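Imprimir esta página | Enviar por e-mail

Categoria: Dados abertos > Casa e têxteis > Conjuntos de dados

# Divgate: registo de almofadas, capas e enchimentos
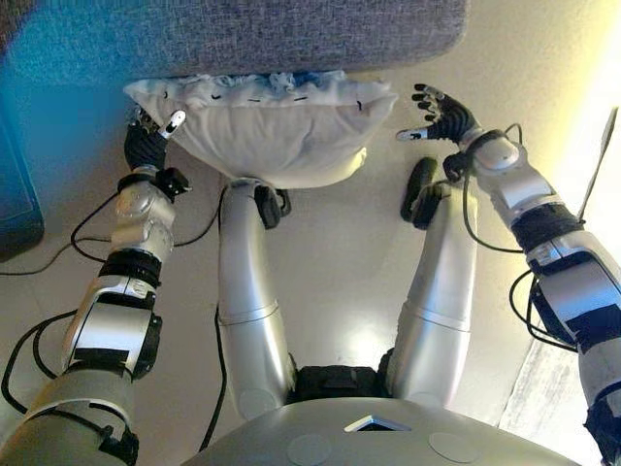 O Divgate é um conjunto de dados tabulares sobre almofadas de uso doméstico: dimensões, tecido da capa, tipo de enchimento, peso e estado depois da lavagem. Foi montado para quem repara ou refaz almofadas em casa e para pequenas oficinas de costura que precisam de estimar quanto material comprar. Contém 344 almofadas e 877 medições, porque muitas peças foram medidas mais do que uma vez.

O ficheiro principal está em CSV, com separador ponto e vírgula e vírgula decimal. Quem usar ferramentas configuradas para o inglês tem de indicar os dois separadores na leitura, ou os pesos entram como texto.

## Conteúdo do repositório

- `almofadas.csv`: uma linha por almofada
- `medicoes.csv`: uma linha por medição, ligada à almofada pelo campo `id_peca`
- `tecidos.csv`: lista de tecidos com os nomes usados em Portugal e no Brasil
- `enchimentos.csv`: lista de enchimentos e respetivos códigos
- `notas/`: apontamentos em texto simples, por lote
- `LICENCA.txt`
- `ALTERACOES.md`

A pasta `notas/` não foi normalizada. Há abreviaturas diferentes conforme quem escreveu, e os apontamentos do lote Phuthong estão em parte em inglês.

## Origem dos dados

Os dados vêm de três lotes.

**Zornedon.** Peças entregues para arranjo numa oficina de estofos e costura. É o lote maior e o mais regular: todas as almofadas foram pesadas à entrada e à saída, na mesma balança. Predominam almofadas de sofá com fecho lateral e capa removível.

**Phuthong.** Almofadas de cama e de chão, vindas de uma loja de artigos usados. A etiqueta de composição falta em boa parte das peças. Nesses casos o enchimento foi identificado à vista e ao toque, com uma abertura pequena na costura, e o campo `metodo_id` tem o valor `manual`.

**Wirnix.** Peças novas, compradas para servir de referência. São 16 e foram todas lavadas e medidas segundo o mesmo protocolo. Se precisar de uma linha de base, use este lote.

A recolha foi organizada por Naima Ramadan, que também fez as medições do lote Zornedon. Yuxi Zhong tratou dos outros dois lotes e escreveu os scripts de validação.

## Campos de `almofadas.csv`

- `id_peca`: identificador único. Começa por Z, P ou W conforme o lote.
- `lote`: nome do lote por extenso.
- `forma`: `quadrada`, `retangular`, `redonda`, `rolo`, `outra`.
- `largura_cm` e `altura_cm`: medidas da capa vazia, esticada sobre uma mesa, de costura a costura. Nas redondas os dois campos têm o mesmo valor.
- `acabamento`: `simples`, `vivo`, `folho`, `recortado`, `franja`. O valor `recortado` cobre qualquer borda ondulada ou em bicos, cosida à máquina ou à mão.
- `fecho`: `ziper`, `botoes`, `envelope`, `cosido`, `velcro`.
- `tecido`: código de `tecidos.csv`.
- `cor_base`: cor dominante, numa lista de doze valores.
- `enchimento`: código de `enchimentos.csv`.
- `forro_interior`: `sim` ou `nao`. Indica se o enchimento tem um saco próprio, separado da capa.
- `metodo_id`: `etiqueta`, `manual` ou `desconhecido`.

Os zíperes aparecem grafados `ziper`, sem acento, para evitar problemas de codificação. O mesmo vale para `nao`.

## Campos de `medicoes.csv`

- `id_medicao`
- `id_peca`
- `momento`: `entrada`, `pos_lavagem`, `pos_secagem`, `saida`
- `peso_g`: peso em gramas, com o enchimento dentro
- `altura_repouso_cm`: altura no ponto central, com a almofada deitada
- `altura_carga_cm`: altura no mesmo ponto, com uma placa e um peso em cima
- `grumos`: escala de 0 a 3
- `observador`: iniciais de quem mediu

A escala de grumos é subjetiva. O valor 0 significa enchimento uniforme ao toque. O valor 1 é usado quando há grumos que se desfazem com a mão; o 2, quando não se desfazem sem abrir a capa. O 3 fica reservado para peças em que o enchimento se acumulou num dos lados e deixou zonas vazias.

## Protocolo de medição

1. Sacudir a almofada pelos quatro cantos e deixá-la repousar numa superfície plana durante meia hora.
2. Pesar.
3. Medir a altura em repouso com a régua vertical encostada ao centro.
4. Colocar a placa, depois o peso, e esperar um minuto.
5. Medir a altura com carga.
6. Avaliar os grumos com as duas mãos, do centro para as bordas.

No lote Zornedon o passo 1 nem sempre foi respeitado nas medições de entrada. Quando isso aconteceu, a nota do lote diz "sem repouso". Estas linhas continuam no ficheiro.

Para as peças lavadas usou-se água fria e centrifugação baixa. Plumas e penas secaram em máquina, a baixa temperatura; espuma e látex secaram ao ar, deitados. A fibra de poliéster foi seca das duas formas, e o modo usado está nas notas.

## Verificações feitas

O script `validar.py` confirma que cada medição corresponde a uma almofada existente, que a altura com carga não excede a altura em repouso e que o peso após secagem não excede o peso após lavagem. Verifica também se os códigos de tecido e enchimento existem nas respetivas listas.

Os pesos da balança foram comparados com uma massa de 100 gramas no início de cada sessão. As sessões de março do lote Phuthong usaram uma balança diferente das restantes, com resolução de cinco gramas. Para estas linhas não vale a pena comparar diferenças pequenas.

## Limitações conhecidas

- As almofadas de espuma estão pouco representadas, e as de sumaúma só existem no lote Phuthong.
- Não há idade das peças. Perguntámos aos donos no lote Zornedon, mas as respostas eram demasiado vagas para entrar numa coluna.
- A distinção entre poliéster siliconado e não siliconado é pouco fiável quando `metodo_id` é `manual`.
- `cor_base` foi preenchida sob luz artificial. Os cinzentos e os beges claros confundem-se.
- Algumas capas encolheram na lavagem, mas a largura e a altura da capa só foram medidas antes.

O conjunto não serve para avaliar conforto, postura ou alergias. Não foi recolhida nenhuma informação sobre quem usou as almofadas.

## Utilização sugerida

O uso mais comum é estimar o enchimento necessário para uma capa de determinada medida. Filtre por forma e por código de enchimento, escolha apenas `momento = saida` e compare o peso com a área da capa. Lembre-se de que `peso_g` inclui a capa e, quando existe, o forro interior. O peso da capa vazia só foi registado no lote Wirnix, no ficheiro de notas.

Para folhos e bordas recortadas, a área útil é menor do que a indicada pelas medidas exteriores. As medidas do ficheiro vão até à costura que fecha o enchimento e deixam o folho de fora. Na primeira versão não era assim; quem tiver uma cópia antiga deve substituí-la.

## Perguntas frequentes

**Posso juntar os meus dados?**
Sim. Use o modelo na pasta `notas/` e envie um ficheiro por lote. Escolha uma letra de prefixo que ainda não esteja ocupada.

**Porque é que há almofadas sem medição de saída?**
Não voltaram a ser fechadas, ou o dono preferiu levar só a capa. A linha mantém-se com a medição de entrada.

**Os almofadões de chão contam como almofadas?**
Contam, até 80 cm de lado. Pufes e colchonetes ficaram de fora.

**Há fotografias de cada peça?**
Não há fotografias associadas aos identificadores.

## Alterações recentes

- Corrigidas as medidas das peças com folho.
- Acrescentado o código para fibra reciclada em `enchimentos.csv`.
- "Fronha" e "capa" deixaram de ser valores distintos; ficou só "capa".
- Removidas linhas duplicadas do lote Phuthong.

## Licença e contacto

Os dados podem ser copiados, alterados e redistribuídos com indicação da origem. Os scripts seguem a mesma licença. Para erros em identificadores ou pesos, abra um pedido no repositório com o `id_peca` e o valor que considera correto. As correções são incorporadas ao domingo, quando se volta a correr a validação completa.

Imprimir | Enviar a um amigo

Este site utiliza cookies para melhorar a navegação. Ao continuar, aceita a nossa política de cookies. Aceitar | Saber mais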